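Teaching two arms when to stop

Sang Chu keeps a drawer of empty bottles under her desk in Pridstead, and the cleaners have learned to leave it alone. She has collected them for a study of one narrow question: how does a robot know that a sorting job is finished?

Most learned control programs have no good answer. They are trained by copying people, who guide the arms by hand through a task again and again. The program learns how the arms should move, but the end of the task is only a short moment in each recording, and it is easily lost. Chu has seen arms put away the last object and then go back to the same place, closing on air.

"A person does not think about it," she says. "You look at the table, there is nothing left, you sit down."

Her method, which the group calls Prado, adds a second, much smaller network beside the one that moves the arms. It looks at the same camera picture and gives a single value: how much of the work remains. When the value falls under a limit and stays there, the arms go home. The movement network also receives this value, so it can slow down near the end.

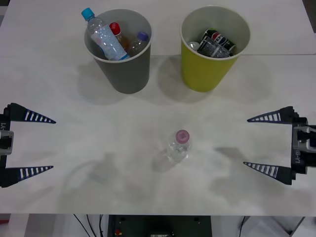

Cans in one cup, bottles in the other, and a pink-capped bottle still on the table between the two grippers.

The training set has 1378 recordings of bottles and cans being sorted into two paper cups. Ghazala Rind, who guided the arms for many of them, says the clear plastic gave her the most trouble. A transparent bottle on a white table is almost the same colour as the table, and what the camera mostly receives is a cap and a weak shadow. In early versions the small network sometimes reported the job as done while such a bottle was still standing there.

The group tried stronger lamps first, with little effect. What helped was to cut the recordings into short pieces and to ask the network which of two pieces came later. It had to search the whole table for differences, and so it began to notice the bottles it had ignored before.

The test was made of 117 runs with objects the arms had not met in training. With the older method, the arms stopped at the right moment in 69 of them. With Prado they failed to do so in only 4. Rind is careful about this result. All runs were made on one table, under one ceiling, and a crowded kitchen would be a much harder place.

In March the arms will move to a test room at Disby, where the tables are of dark wood. Chu expects the numbers to fall. She has already begun to save bottles of green glass.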